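Saturday, evening

Second weekend with the Cernora simulation package. The trial license runs 90 days, so I want the main questions settled before the end of July and the rest can wait. Today was room import, camera checks and the small object set. I left the navigation module alone.

Install was clean this time. Last week the Turis physics plugin refused to load until I rolled the graphics driver back one version. Today it loaded on the first try, and the startup log had only the two warnings the release notes mention. Time from launch to a usable room is still long. Most of it goes to texture loading, and the cache seems to be thrown away whenever I change the room seed. I wrote to support about that and got a ticket number, 1198, and an automatic reply.

Room generation is the part they charge for. You give it a seed, a furniture density and a style file, and it returns a furnished room with collision meshes. I ran a batch of 64 seeds at low density. Two failed with a mesh error and left no log beyond the seed number. I reran both by hand and they failed again in the same place, which at least makes them easy to report.

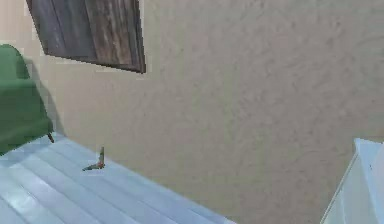

Camera roll was the setting I cared about most today. The Pimley mount we have on the bench does not hold level when it travels, and any package I recommend has to let me put that tilt into the training views. Cernora takes roll as a plain number in degrees or as a range to sample from. With the range on, the line between floor and wall comes out as a slanted diagonal, and the green armchair and the dark wood panel on the wall lean along with it, as they should. Perspective on the planks looks right to me. I had expected some fake image rotation applied after the render, with blank corners filled in, and found no sign of it in the settings or in the output folder. The depth file for each view carries the same pose as the color file. I checked the matrices by hand on a few and they agree to the last digit.

Wall material is less good. The mottled beige is fine at a distance but gives a feature matcher very little to hold on to, and a view that is mostly wall will be a hard case. I may keep a share of those on purpose. The floor gloss can be turned down in the style file. I left it at default.

Small objects need work. At the default output size, something little on the floor a short way from the camera comes out soft enough that I have trouble naming it by eye, and I would not trust a label on it. Raising the output size should fix that at a cost in render time. The compression setting is a separate menu and I forgot to change it before the batch, so part of the softness is my own doing. Rerun with lossless output tomorrow.

Compared with Sepp, which I tried in the spring: Sepp renders faster and its scripting is better documented, but roll there has to be set through a parent node and the depth export ignored it. That cost me most of a week. Cernora's script console is poor. No history, no autocomplete, and it eats the last line of a pasted block unless there is a blank line after it.

To do: lossless rerun, report the failed seeds, ask for the price without the navigation module. Check whether the style file can set a minimum object size in pixels. Back up the output folder before the next update.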